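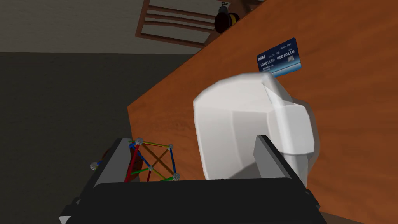 Is the Starnel stovetop espresso pot worth buying if you already own a decent drip machine?
I'd say so, as long as you like your coffee strong and you don't mind standing at the stove for a few minutes while it comes up. For filling a big carafe before the whole family is awake, stick with the drip.

I've had mine since June and have used it nearly every morning, and I wanted to give it a good long run before writing anything. My old pot was a hand-me-down with a handle that had melted on one side, and I loved it far longer than I should have. When the gasket finally gave out and I couldn't find one to fit, my neighbor Slavica Omerović told me to quit fussing and get a Starnel like hers. She has been making coffee on the stove since she was a girl, so I listened.

It makes three small cups, or one generous mug if you're me and you top it up with hot milk. I paid $40 at the housewares store on my street, and a spare gasket came in the box, tucked under the cardboard where I very nearly threw it out. Check before you recycle!

The first thing I noticed was the weight. It's heavier than you expect from something this size, and the base sits flat on the burner without that little wobble my old one had. The threads are smooth too. I have some arthritis in my right hand and I can get it tight enough to seal and still get it open again after it's cooled, and I couldn't say that about the last two I owned.

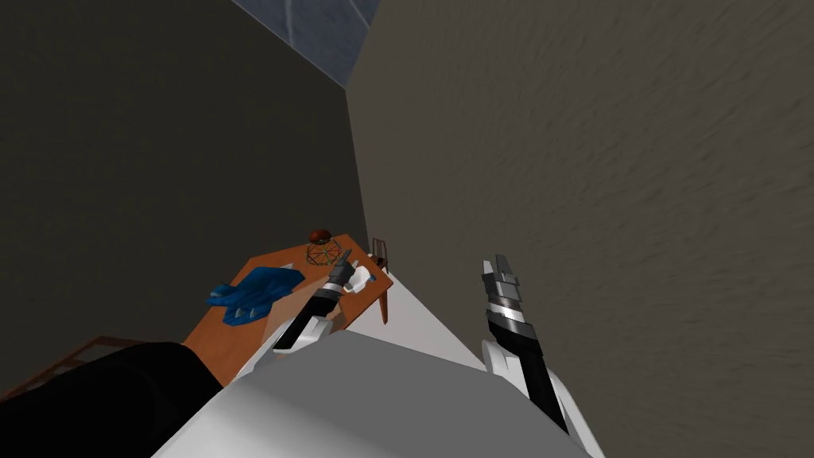 The handle stays cool on my electric stove. On gas it's a different matter. I took it along when we stayed at my brother-in-law's cabin, where the burners are big old things, and the flame licked up the side and made the handle too hot to hold without a towel. Keep the flame small, smaller than the base, and you'll be fine. The coffee tastes better that way as well, because it comes up slowly and you don't get that burnt edge.

As for taste, well, that depends mostly on what you put in it. I tried it with supermarket espresso grind the first week and it came out muddy and a bit bitter. Then I asked Lefteris Galanis at the coffee counter, and he ground me a bag of the Hunduna a notch coarser than espresso. What a difference – sweet, almost chocolatey, and no sludge in the bottom of the cup. Fill the basket level, don't press it down, and start with hot water from the kettle if you have the patience. I skip the kettle when I'm running late and it's still a good cup.

Now for the grumbles. The lid knob is on a tiny screw that works loose every couple of weeks, and you need an eyeglass screwdriver to snug it back up. The fill line inside the bottom chamber is so faint that I have to hold it up to the window to find it. And the spout dribbles if you pour slowly. Pour with a bit of confidence and it behaves, but I went through a lot of dishcloths learning that.

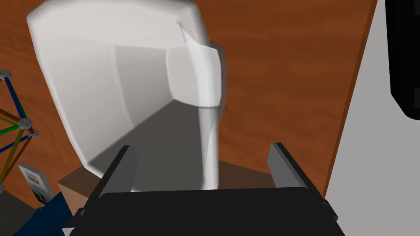

Cleaning is easy, provided you never put it in the dishwasher. The leaflet says so in very small print, and my husband doesn't read leaflets, so the bottom half of ours is now a dull, chalky gray. It still works. I rinsed it well, ran two pots through and poured them down the sink, and couldn't taste anything odd afterward. The rest of the time I just use warm water and a soft brush, and I leave it apart on the rack to dry.

I did look at the Wustia before buying, and a friend swears by hers. It's prettier, I'll give it that, but the store wanted $100 for it and the opening is so narrow I couldn't get my fingers in to wipe it out. If yours is going to sit on an open shelf and be admired, maybe you'll feel differently.

Four stars from me. I'd give it the fifth for a better screw in that knob. They do make a six-cup one too, and I've been eyeing it for when my sister comes to stay, though she takes hers with so much sugar I'm not sure she'd notice.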